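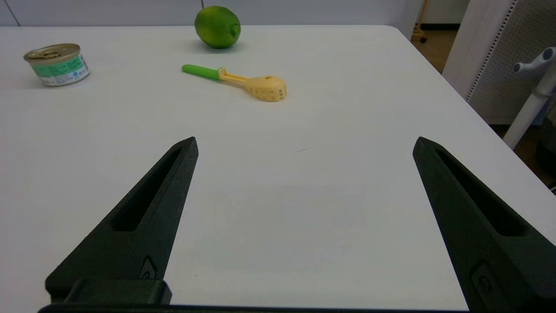 12 May 2023. Started sorting the small props for the Kolside shelf, one item per card, with a line on what each one is and where it goes back. Manaia wants the cards short enough to read standing up. The lime gets a card marked "fresh, replace when soft." The can with the gold lid and ring pull stays sealed and goes on the lower shelf. Couldn't settle on a name for the green-handled scoop with the square holes, so it is "slotted scoop" until Zofia objects. The old list had it under toys.

Bottled water is next. The old list has one line, "water," no size, no shelf. Changed it to "water bottle, clear, blue cap."
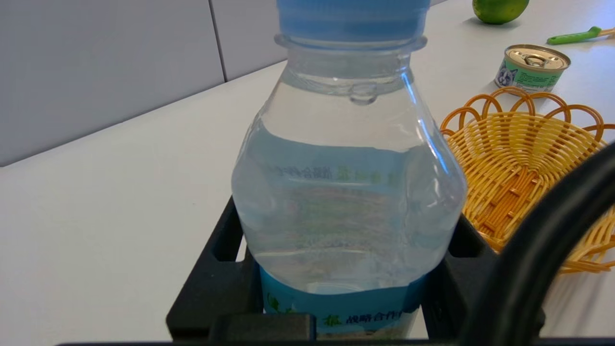
Labels stay on. Soledad peeled a few in November and we could no longer match them to the order sheet. Full ones go in bin 7, opened ones get poured out at the end of the day.

Still to do: cards for bin 16, ask Leopoldo for the Jumeda order sheet, new marker.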